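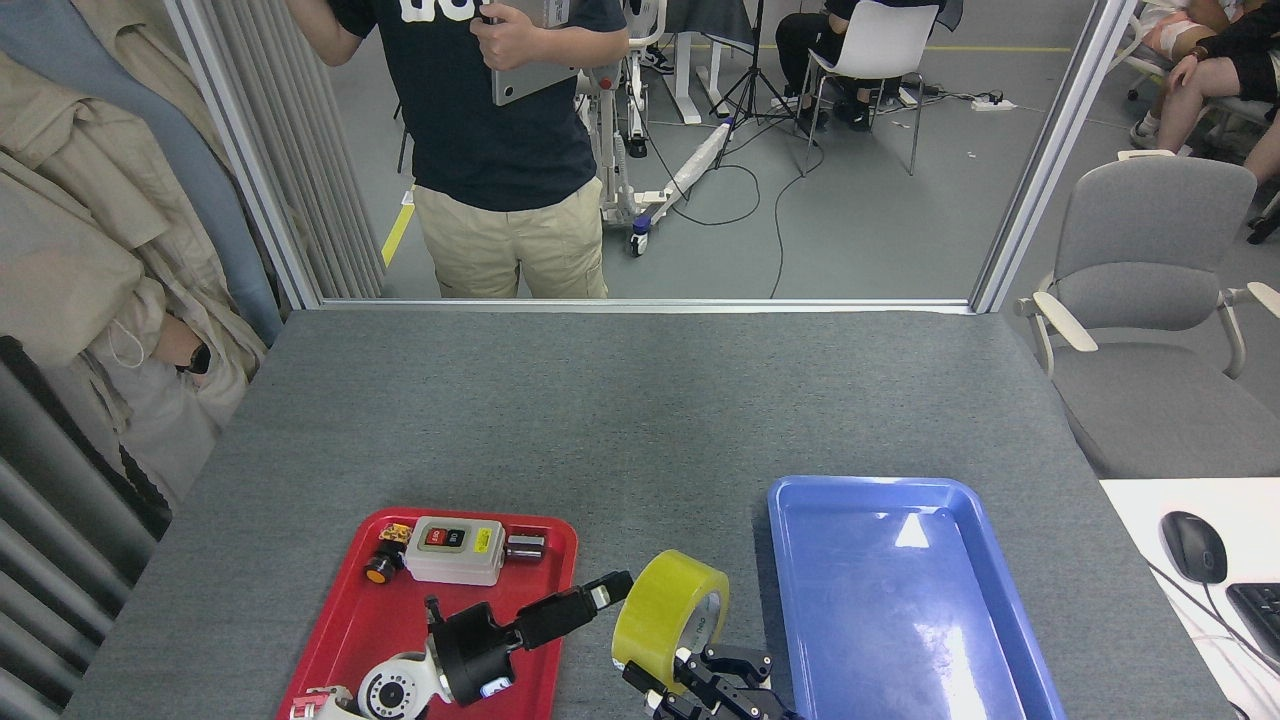

Figure 3. Sorting task at the Jadari bench.

4.2 Unplanned stops during two-arm reaching

Of the 402 trials in the sorting task, 28 ended in a protective stop, and most of those stops came while both arms were working near the inner edge of the red tray. The controller treats each arm as a chain of simple shapes and keeps a fixed margin between the two chains. The shapes used for the grippers were taken from the maker's drawings and did not include the finger linkages. When one gripper is close to the tape roll beside the red tray and the other sits just below it, as in Figure 3, the real gap between them is smaller than the one the controller computes. In 7 trials the fingers touched before the stop was triggered.

The first contact was logged on Apr 30, 2020. Nadiia Kuzmenko compared the joint records with the motor current and found that current in the left wrist rose before the Cultari monitor reported any breach of the margin. We had first put the stops down to a loose cable, and that cable was replaced with no change in the stop rate.

No one was inside the working area during any of the contacts. One finger was bent and had to be changed. We then added the linkages to the collision model and widened the margin between the arms. The wider margin has a cost: some objects near the tray rim can no longer be reached by both arms at once, and the planner has to send them in turn. Trials run before the change are marked in the results and are left out of the timing figures.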